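Natstead Community Meals
Progress report to the Pathak fund, second period

Prepared by Pramila Chaudhary, with notes from Savita Tyagi and Ashok Kashyap

1. Where we are now

In the first report we wrote that the dining room was closed for painting and that meals were served in the corridor. The painting finished in January and we moved back in the week after. Since then the dining room has been open five days each week, and in this period we served 661 lunches. This is a little below the number we promised in the plan. The reason is the two weeks that we lost at the beginning, when the gas connection was waiting for inspection.

We did not change the menu very much. Rice, one lentil dish, one vegetable and bread when Savita has help with the dough. People asked for more bread and we are trying to make it on two days instead of one.

2. Tables

The old long tables were too heavy for the older guests to move, and two of them had broken legs. With the agreement of Ludivine Delorme we used the furniture line of the budget for square folding tables. They have a marble pattern on the top, gray and cream with pink and orange veins, and a red edge band. Some guests told us it looks like a restaurant, and we were glad to hear this.

The practical side is also good. One person can fold a table and put it against the wall, so the room can be used for the reading class on the same afternoon. We found one problem – when two tables are pushed together the edges do not always meet at the same height, and a glass can fall if it is placed on the joint. For this reason we keep a space between tables during lunch.

3. Dishes

The plastic plates from the first year were scratched and some had a smell that did not go away with washing. We replaced them with stainless steel. Each guest receives a wide shallow dish and a deeper round bowl with a rolled rim. The bowl fits inside the dish, so both can be carried together to the table. We ordered from Herner and paid in two parts, and both invoices are in the folder which Manju Vashisht sent to your office.

Ashok asked that the steel dishes are dried with a cloth and not left on the rack, as the water here leaves white marks. It takes 30 minutes more at the end of the day, but we agreed to do it.
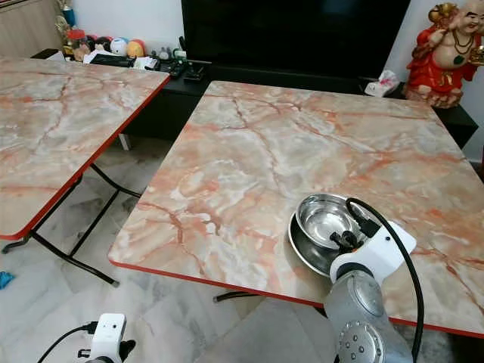 4. Spending

The furniture line is now closed. From the kitchen line we have 300 dollars remaining, and we ask for permission to use it for serving spoons and a second large pot with a lid. The present pot is enough for a normal day, but on Sunday, when we cook for the families' meal, we have to cook the rice two times and the first part becomes cold.

There was no spending on transport in this period. Vegetables were delivered by Fitevov without charge.

5. Difficulties

Storage is still not solved. The cupboard near the sink has a door that does not close well and the dishes are kept there only until we find something better. We asked for a price for metal shelves and we are waiting for the answer.

6. Next period

We plan to start the bread on the second day, to buy the pot if you approve it, and to train 4 new helpers for serving and washing. Manju will send the attendance sheets separately.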